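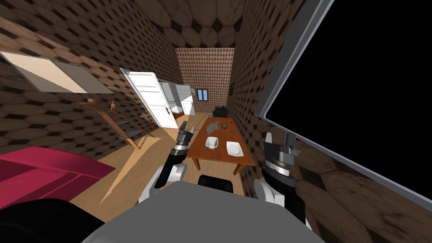 Araceli Cuesta keeps her warps under the bed. There are five of them, each chained like a crochet rope and tied off in a pillowcase, and each waiting for its turn on a loom that takes up most of the front room of her apartment in Salcedo. The one on the loom now is wool, in a dull yellow she gets from onion skins and a gray that came off the sheep that way. It has been there since October.

"I am slow," she says. "I used to mind."

Cuesta weaves coverlets, mostly in overshot, the pattern technique that many Americans know from the blue and white bedcovers in county museums. A plain ground cloth is woven in one thread, and a thicker pattern thread floats over and under it to make wheels, tables, stars and roses. It looks complicated from across a room. Up close it is a set of simple moves repeated in order, and the trouble comes when the weaver loses her place.

Her current piece has 1,434 warp ends. Every one of them was threaded by hand through a heddle and then through the reed, a job that took her most of two weeks, working in the mornings while the light came in on the left side. On the eighth day she found a crossed pair near the middle and pulled out everything to the right of it. She could have tied in a string heddle and gone on. She says she knew she would see the mistake every time she made the bed.

She came to weaving by way of repair. For years she mended other people's textiles at a shop in Trurnau, where customers brought in tablecloths with iron burns, moth-eaten blankets and once a christening gown that had been stored with a leaking bottle of cough syrup. Mending taught her to read cloth backward. To fill a hole she had to work out what the weaver had done, thread by thread, and then do it again with a needle.

The shop's owner, Benito Prieto, had two looms in the back that had not been used in years. He let her clear off the smaller one. The first thing she made on it was a dish towel with edges that drew in so badly it was four inches narrower at the end than at the start. Prieto hung it over the cutting table, where it stayed until the shop closed.

"People think the hard part is the pattern," Prieto says. "The edges are the hard part. You can tell everything about a weaver from the edges."

He is retired now and lives a short drive away in Skakham. He still comes by to look at her work, usually turning it over first. On the back of an overshot coverlet the pattern shows in reverse, light where the front is dark, and any skipped thread is easy to find. He has never woven a coverlet himself. His own work was upholstery webbing and, later, narrow bands for bags and belts, which he sold at fairs.

The pattern Cuesta is weaving came from a draft she bought in a box of papers at an estate sale. It was written on a strip of paper no wider than a ruler, with pinholes marking where someone had stopped for the day. The strip had no title. She calls the pattern Funent, after a word penciled on the back that might have been a surname or a town – she has not been able to trace it.

She copied the draft onto graph paper before she threaded anything, and found that it did not balance. One side of the large wheel had two more threads than the other. She wove a sample both ways, first as written and then corrected. The corrected one was neater. The one as written had a slight lean to it, so that the wheels seemed to roll a little toward the selvage, and that is the version she kept.

The coverlet will be woven in two panels and seamed down the center, as older ones were, because her loom is too narrow for a full bed. Matching the panels means beating each row with the same force in spring as she did in fall. She measures every repeat against a strip of cotton tape pinned along the edge. When a repeat comes out long she unweaves it, even if that costs the evening.

By her count she has 3,859 rows to weave across both panels. On a good day she finishes 192. Most days she has a job to go to, and she stops when her shoulders tell her to. The first panel is wound on the cloth beam, and she will not see all of it again until she cuts it off.

She has been asked to sell it. So far she has said that she would like to sleep under it for one winter first, and then decide.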